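The drawer where the letters live

I've been writing letters again. Proper ones, on paper, with a stamp and everything! It started in April, when I found a half-used pad of airmail paper at the bottom of a bag I was meant to be throwing out, and I thought I'd use it up by writing to an old friend from my Temholm days. That was a good few months ago now. The pad is long gone, I'm on my third bottle of ink, and last week I walked to the postbox in the pouring rain in my slippers because I couldn't wait for the morning to send one off.

I want to tell you all about it, so put the kettle on.

When I was a student I wrote to everybody. We had one phone in the hall of the house in Temholm, and there was always somebody's boyfriend on the other end of it, so if you wanted to tell your family anything longer than "send socks" you wrote it down. My gran wrote back on the same day, every time. Her letters were mostly weather, and what she'd had for tea, and who had died, and I would give a great deal to have a fresh one land on the mat tomorrow. I've still got 51 of them. I counted when I moved house, sitting on the floor with the removal men stepping over me.

The first letter I wrote this year was terrible. Two sides of apologising for not having written sooner, then a paragraph about the boiler. My hand ached, too. I'd forgotten that it's a bit like running, you lose it when you stop. But I posted it before I could read it back, and nine days later a fat envelope came through the door with six pages in it, a pressed leaf and a recipe for plum cake (which I've since made twice, it's gorgeous, go heavy on the cinnamon). I read it standing up in the hall with my coat on. Then I sat on the stairs and read it again.

After that there was no stopping me. I wrote to a cousin in Elard I hadn't spoken to since a wedding. I wrote to my old landlady. I wrote to the woman who taught me to swim, care of the pool, with no idea whether she still worked there, and she does!

People ask me what on earth I find to say. I used to worry about that as well, and I've found the trick is to start with where you're sitting. It's raining, I'm at the kitchen table, the neighbour is hoovering again. By the time you've got that down, something else has usually turned up. My best letters wander all over the place. I'll begin with the bus and end up with a thing I've been fretting over since spring, and I only notice it's been bothering me when it's there in blue ink.

A word on paper, as I've become rather a bore about it. You don't need anything fancy. The thick, creamy stuff looks lovely in the shop but it drinks up ink like a sponge, and four sheets of it won't fold nicely into a normal envelope. I like a plain pad, thin but not see-through, with a lined sheet to slip underneath so that my writing doesn't slide off downhill. My pen is a Kartha, bought second-hand at a market. It leaks a bit. I have a blue patch on my middle finger that I've stopped scrubbing at, and I'm oddly proud of it.

The other thing that helps is keeping everything together. For the first couple of months I had stamps in my purse, envelopes on top of the fridge and the address book goodness knows where, and by the time I'd rounded it all up I'd lost the urge. A small set of drawers sorted that out for me. Nothing big, the sort of thing that sits on a table. Letters waiting for an answer go in one drawer, and stamps, envelopes and the pad go in the other, and I can be writing within a minute of sitting down.
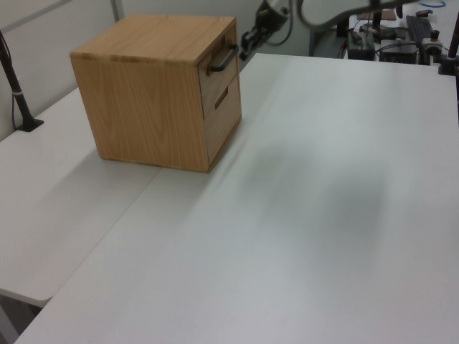
Two drawers, pale wood, and small enough for a tabletop.

If I've got ten minutes before work I'll open the top drawer, take out whichever letter is on top, and answer that one. No picking and choosing. It stops me leaving the tricky ones till last, and the tricky ones are nearly always the ones worth answering. I had one sit there for weeks before I made that rule – a long, sad letter from someone who'd had a rotten year – and when I did finally write back it took me a whole evening and I was so glad to have done it.

I've also joined a letter swap, and I can't tell you how much fun that is. It's called the Drisel Post and it's a very simple thing. You send in your name and a few lines about yourself, and every couple of months you get matched with somebody new. There were 60 of us in the last round. My first match keeps bees and writes in tiny green capitals. My second is learning the accordion at the age of seventy-three and sends me reports on how the neighbours are taking it. I've never met either of them, and I know what they both have for breakfast.

I should say that not everyone writes back. I've sent a few that went off into the blue, and I did feel a bit flat about it to begin with. Now I don't mind so much. I had the pleasure of writing it, and perhaps it got read on a bad afternoon by someone who was pleased to have it and never found a pen. I've been that person plenty of times. There's a letter from an old flatmate I owed an answer to for eleven years (I've done it now, she was very nice about it).

And the waiting! I'd forgotten all about the waiting. With a text you know in a minute whether someone's seen it, and then you sit and stew. With a letter you can't know, so you get on with your life, and then one morning there's the flap of the letterbox and a bit of handwriting you recognise in among the pizza leaflets. I hear that flap from the top of the house these days. I go down the stairs like a child.

If you fancy having a go, pick one person. Someone who'd be surprised. Keep it to a page if a page is all you've got, don't copy it out neatly, and leave the crossings-out in. Tell them what you had for tea. My gran was right about that – it's the bit I always look for first.

I'm off to answer my cousin now. She wants to know how to get candle wax out of a tablecloth and whether I remember the name of the dog at the wedding. I do remember the dog. I'm no help at all with the wax, so if any of you know, please leave a comment and I'll pass it on to her in my next one.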